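Summer Tops, Sorted -- The Gallery

July is when I finally give in and pull every light top I own out of the closet. They all go on the bed, I look each one over, and then they get folded for the drawer or set aside for mending. I've been doing this since we moved into the apartment on Rudine Street, and every year I hope it will help me remember what I have and stop buying more white T-shirts (I will still buy more white T-shirts).

A few notes before you scroll. The bed is my folding table, as always. My real table is covered in a 528-piece puzzle that I refuse to move. Anything that needs a repair goes into the old Mühlbauer hatbox until I get to it, and "until I get to it" has been known to mean October.

The lime-green one with the ruffles. I love this blouse so much! Ruffled shoulders, gathered cuffs, a square neckline and those pale round buttons down the front -- it's a lot of blouse for something so light. It's on the blue flowered sheet, and I kind of want to wear the two together.

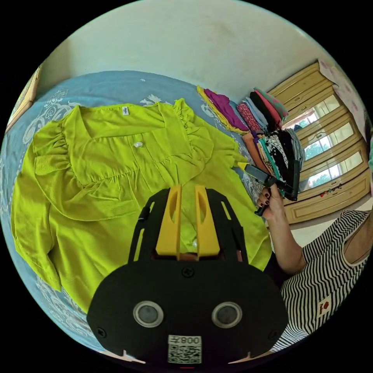

How do you fold a ruffled blouse without squashing the ruffles?

Lay it face down, bring the sleeves in loosely toward the middle of the back, and fold the bottom half up just once. Let the shoulders stick out past the fold a bit, and put it on top of the pile with nothing over it. A hanger is even better if you have the room, but my closet rod is full from end to end and I'm not giving up my coats.

I button the top button and one in the middle before folding. Doing all of them takes forever and the front stays straight enough with two. Crinkly fabrics I never iron, they go flat and sad. A good shake and smoothing with my palms is all they get.

The drawer itself is the second one down in the Nirkia dresser, the one that sticks. I line it with plain paper and tuck a cedar block in the back corner. T-shirts stand up in rows on the left, and the floaty things lie flat on the right. I got the dresser for $66 at the Momari flea market, plus 5 more for a man with a van, and the drawer has stuck since the first evening. Candle wax on the runners helps for a week or so.

Next up is the linen pile, which is mostly pants and one dress I keep meaning to shorten. I'll add those pictures once the hems are pinned.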